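Finding and lifting the end of a roll of packing tape

Marnholm Packing Notes, part 4

Clear packing tape is thin enough that the cut end is hard to see once it has settled against the layer beneath. If the end is pulled from one corner only, the tape splits along its length and leaves a narrow strip that gets worse with each turn. The procedure below covers locating the end, lifting it square, repairing a split and loading the roll into a hand dispenser. It applies to clear and tinted tape of ordinary carton width.

What you need

Roll of packing tape
Utility knife with a fresh blade
Hand dispenser (optional, see step 6)
A flat table with good side light
A scrap of cardboard for test strips

Before you start

Clear a working area the width of your forearms. Finished cartons go to the back of the table with their labels facing up or toward you, so that they can be checked without being handled again. Put the knife down to the side of your cutting hand with the blade pointing away from you. Retract it when you are not using it.

Let the tape reach room temperature. Rolls stored in an unheated garage in February are stiff and split more easily. An hour indoors is enough for one roll. A full case takes overnight.

Step 1. Hold the roll upright

Stand the roll on its edge on the table, with the flat sides facing left and right or slightly turned toward you. Support it with one hand, thumb against the outer face. The other hand stays free to work over the top. Do not hold the roll in the air for this step. The table takes the weight and keeps the roll from twisting when the end comes free.

Step 2. Find the end

Tilt the roll until the light runs across the surface at a low angle. The end appears as a thin straight line across the width, sometimes with small teeth from a dispenser blade. If you can't see it, use a fingernail. Draw the nail slowly around the roll in one direction with light pressure. If you complete a full turn and feel nothing, reverse direction. The edge can only be felt when the nail runs into it.

Check the sides of the roll as well. A split end often runs back along one edge and shows as a slightly raised line.

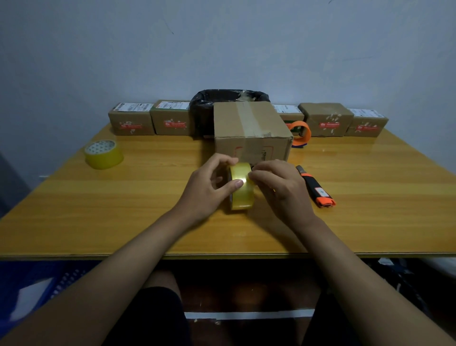
Working the end of the tape loose with the roll standing on edge.

Step 3. Lift one corner, then the other

Work a fingernail under one corner until 1/4 inch is free. Stop there. Move to the opposite corner and lift the same amount. Then slide a fingertip along the line between the two corners until the whole width is loose.

If the end is too flat for a nail, use the back of the knife blade, held nearly level with the surface. The sharp side will cut into the next layer, and the tape will then tear at that point on every turn until the cut is used up.

Step 4. Pull square

Hold the full width between thumb and fingers. Pull straight out from the roll at a steady speed. A slow pull with short stops leaves cross lines in the adhesive. These lines are visible on the carton but do not affect the hold.

Pull out 6 inches and look at both edges. They should be parallel and reach the full width of the roll. If one side is narrower, go to step 5.

Step 5. Repair a split

Do not keep pulling. Press the narrow strip back onto the roll and locate the point where the split began. With the knife, make one shallow cut straight across the full width, just past that point on the unsplit side. Remove the damaged piece and start again at step 3 from the new edge.

If the split goes around the roll more than once, peel off both parts together, one in each hand, until they meet. This wastes some tape. It is faster than trying to save it.

Step 6. Load the dispenser

Check the direction first. On most hand dispensers the tape comes off the roll with the adhesive side facing the front roller, and there is an arrow or small drawing on the frame. Push the roll fully onto the hub. Feed the end between the roller and the guide, then over the blade. Pull out 2 inches and cut it off against the teeth to seat the tape.

If the roll spins too freely, tighten the hub until there is slight drag. The Cludley 60 has a knob for this. The older Cludley 40 has a screw and needs a flat screwdriver.

Step 7. Seal the carton

Close the short flaps, then the long flaps. Start the tape on the front face, 3 inches below the top edge. Run it up the face, over the corner, along the center seam and down the other side by the same distance. Rub it down firmly with the palm, with extra pressure at both corners. Turn the carton over and check the bottom seam before adding anything to the top.

One strip is sufficient for light goods. For heavy contents, add a second strip that overlaps the first by half its width, and tape the open edges at both ends.

Apply the shipping label last. Tape over a barcode can reflect the scanner light, so keep the strip clear of it.

Parking the end

After the last carton, fold the final 1/2 inch of tape under itself, adhesive to adhesive. This makes a tab that can be found by touch. A paper clip or a piece of card stuck under the end also works. With a dispenser, leave the end on the blade.

Store rolls flat, out of the sun, in a closed bag. Dust on the sides of a roll sticks to the exposed adhesive and makes the edges lift from the carton later.

Problems

Tape splits at the same place each turn: there is a nick in the side of the roll. Keep pulling square across the full width until you are past it. If the nick is deep, discard the roll.

Tape lifts from the cardboard within an hour: the surface is dusty, damp or heavily recycled. Wipe it with a dry cloth and test a strip on scrap. If it still lifts, use a wider strip or water-activated paper tape.

Tape wanders to one side in the dispenser: the roll is not fully on the hub.

Next in this series: part 5, reusing cartons and covering old labels.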